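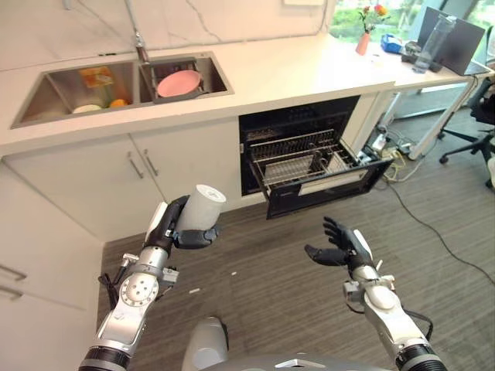 Mernell Household Tap Water Readings

Data card and README

Overview

This dataset holds 1616 readings of cold tap water from 36 households in the town of Mernell. Each reading records total hardness, pH, conductivity and temperature, plus the time the sample was drawn. Households on both supply zones are included. The Astik zone is fed from a well field, and the Kiani zone is fed from the reservoir.

The data were put together to check whether hardness at the tap follows the zone map, and how far it shifts when the two supplies are blended in late winter. They have since been used in two class projects on mixed-effects models.

Files

readings.csv: one row per reading, 1616 rows
households.csv: one row per household, 36 rows
zones.geojson: simplified outlines of the two supply zones
load_readings.py: reads the CSV files, joins them on household_id and applies the default filters
CHANGES.txt: corrections by version

Columns in readings.csv

household_id: text, H01 to H36
drawn_at: local time, minute precision
first_draw: 1 if the tap had been off for at least six hours, otherwise 0
hardness_mgl: total hardness as calcium carbonate, mg/L
ph: measured within ten minutes of drawing
cond_us: conductivity in microsiemens per centimeter, corrected to 25 C
temp_c: water temperature at the tap
kit_lot: reagent lot used for the titration
flag: empty, R (repeat), S (suspect) or L (over range)

Columns in households.csv

household_id: key
zone: astik, kiani or border
pipe_material: copper, plastic, galvanized or unknown, as reported by the resident
softener: 1 if a softener is fitted anywhere in the building
floor: floor of the kitchen, ground floor is 0

Sampling

Residents drew samples at the kitchen cold tap. Aerators were left in place. For a standard sample the tap ran for two minutes before the bottle was filled. First-draw samples were taken with no flushing, and the bottle was filled to the shoulder in one go. Most households sampled on Thursday mornings before 8:00. Ten of them chose an evening slot instead, which can be recovered from drawn_at.

Hardness was measured by EDTA titration with a drop-count kit. One drop equals 5 mg/L, so all hardness values are multiples of 5. Conductivity was read with an Oltura pen meter. The meter range stops at 4000 microsiemens per centimeter. Readings at the limit carry flag L and should be treated as censored. All of them come from a single household with a softener that was regenerating at the time.

Meters were calibrated weekly against one standard solution. Calibration logs are not included. Ask Nighat Lodhi if you need them.

Known problems

Reagent lot B7 reads high. Side-by-side titrations against lot B6 gave a median difference of two drops. Values in readings.csv are NOT corrected for this. The loader has an option, adjust_lot=True, that subtracts 10 mg/L from B7 rows. It is off by default.

H14 moved in February and kept the same ID at the new address. Both addresses are in the Kiani zone, but pipe_material applies only to the first.

Timestamps for H22 and H23 were swapped in version 1. Fixed in version 2.

pH was measured with the same probe throughout. The probe drifted toward the end, and late values should not be used for trends.

Privacy

Street addresses were removed. Households are placed by zone only, and "border" covers any address within one block of the zone line. Please do not try to match households to addresses using floor and pipe_material.

Loading

python load_readings.py --data ./data --drop-flags S,L

Requires Python 3.9 or later and pandas. Blank fields are missing values. Zero is never used as a missing code.

License and contact

Data: CC BY 4.0. Code: MIT.

Sampling plan and titrations: Ingvild Fagerlund, Tanveer Afridi
Meter calibration: Nighat Lodhi
Loader and data cleaning: Kiprono Kariuki
Corrections and questions: Bushra Virk

Please give the household_id and drawn_at value when reporting a bad row.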